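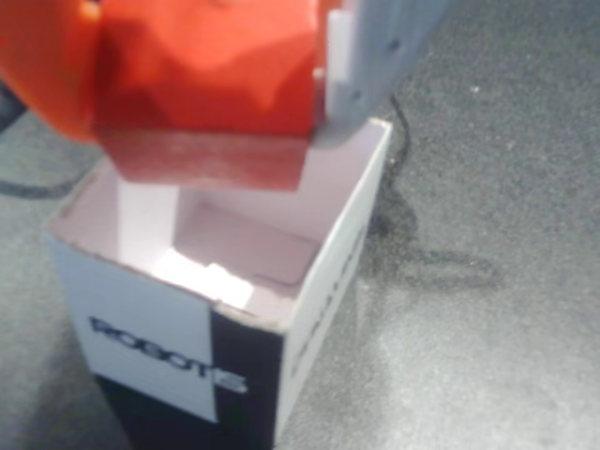 The Irkum team wrote in after the October release that soft items were where their own policy fell apart, and asked for more of them with the box walls left unpadded. Most of this version follows from that request.

Vudovero Soft Items, data card

Summary
Teleoperated pick-and-place recordings made by the robotics club at Arndale. An operator drives a two-finger gripper to pick up a soft object and put it in an open cardboard box on the floor. Version 4 has 600 episodes.

Task
Each episode starts with the object on the carpet and the gripper open. It ends when the operator presses stop or after 12 seconds. The prompt is the same throughout: "put it in the box."

Contents
- joint positions and gripper opening
- wrist video
- success label (0 or 1), set by a second club member
- operator ID, 1 to 5

Labels
An episode counts as a success if the whole object is below the rim at the end. A flap or strap left hanging over the edge is a failure. Versions before 3 were more generous about this, so don't mix the labels.

Known problems
Operator 5 joined late and has far fewer episodes than the others. Daylight changes during afternoon sessions and we did not correct for it. Cables on the floor were moved between sessions. In a few episodes the fingers push the box along the carpet before release; these are kept and not flagged.

Splits
Split by session. Please don't reshuffle by episode, as neighboring episodes look nearly the same.

Use
Free for coursework and research. Cite as "Vudovero Soft Items, v4." The loading script is Vasiliu's, unchanged from version 2, and still expects the old folder names. Rename "eps" to "episodes" before running it.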